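Predicting Win Probability in Twenty-Over Club Cricket from Ball-by-Ball Records
Project Report, Applied Statistics Capstone

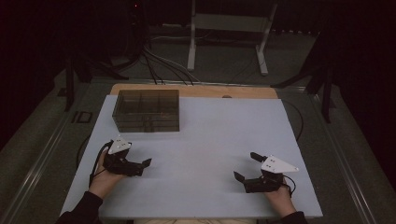

Can the winner of a twenty-over match be predicted usefully at the halfway point?
At the innings break, a model using only the first-innings total, the ground and the toss result picked the correct winner more often than a rule that always favors the chasing team. The gain was small at high and low totals and larger in the middle range, where the simple rule does worst.

1. Background

In limited-overs cricket the side batting second knows its target. Published previews tend to rely on head-to-head records and recent form. Both are weak inputs at club level, where squads change from week to week and two teams may meet only once in a season. This project tested whether match-state variables alone (runs, wickets, balls remaining) give a better forecast.

The project covers the Wulia Twenty-Over League, which plays on two grounds, Petus Park and Kaplan Road. Petus Park has short square boundaries and a hard, even surface. Kaplan Road is larger and the outfield is slow until late in the season.

2. Data

Ball-by-ball scorecards were exported from Kusico, the scoring software used by the league. Each row is one delivery, with fields for over, ball, striker, bowler, runs off the bat, extras and dismissal type. After cleaning, 2129 second-innings deliveries from 19 matches were kept for the model.

Three kinds of problem came up in cleaning:

Wides entered as legal balls. These pushed the ball count past six without closing the over. They were corrected by recounting from the start of the over.

Retired batters recorded as dismissed. The dismissal code was changed to not out and the wicket count was reduced from that point on.

Matches shortened by rain. The revised target was not stored in the export, so these matches were removed. No attempt was made to rebuild the target from the score sheet.

Player names were replaced with codes before analysis and were not used as inputs.

3. Method

A logistic regression was fitted with the result of the chase (1 for a win by the batting side, 0 otherwise) as the response. The inputs were runs required, balls remaining, wickets in hand, and a ground indicator. An interaction between runs required and balls remaining was added after a first fit gave poor estimates in the last three overs.

Deliveries from the same match are not independent. To limit the effect of this on the error estimates, validation was done by leaving out one whole match at a time. A random split by delivery was tried early on and gave scores that were far too good, as the same match appeared in both the training and test sets.

The innings-break forecast was a separate model with one row per match. With so few rows, its coefficients were shrunk toward zero with a ridge penalty.

4. Results

Wickets in hand had the largest effect in the middle overs. From the sixteenth over onward, the required rate dominated and wickets mattered less unless the side was down to its last two.

The ground indicator favored the chasing side at Petus Park. The interval on this coefficient was wide and included zero, so no claim is made about it. The toss added nothing once the ground was in the model.

Calibration was acceptable between the fifth and fifteenth overs. Before the fifth over the model was overconfident after an early wicket, and moved further than the results justified.

5. Limitations

The sample is a single league on two grounds. Batter quality is ignored, so a chase with two openers at the crease is treated the same as one with two bowlers. Dew is not recorded, although evening matches start at 6 p.m. and the ball is often wet by the second innings. A target of 250 would fall outside the range of totals in the data, and the model should not be used there.

6. Further Work

The next step is to add a second season of exports and refit with a random effect for each match. A simple batter rating, updated after each innings, could then be tested against the current inputs. The cleaning script should also flag overs with the wrong number of legal balls when the file is loaded, as the recount was done by hand for this report.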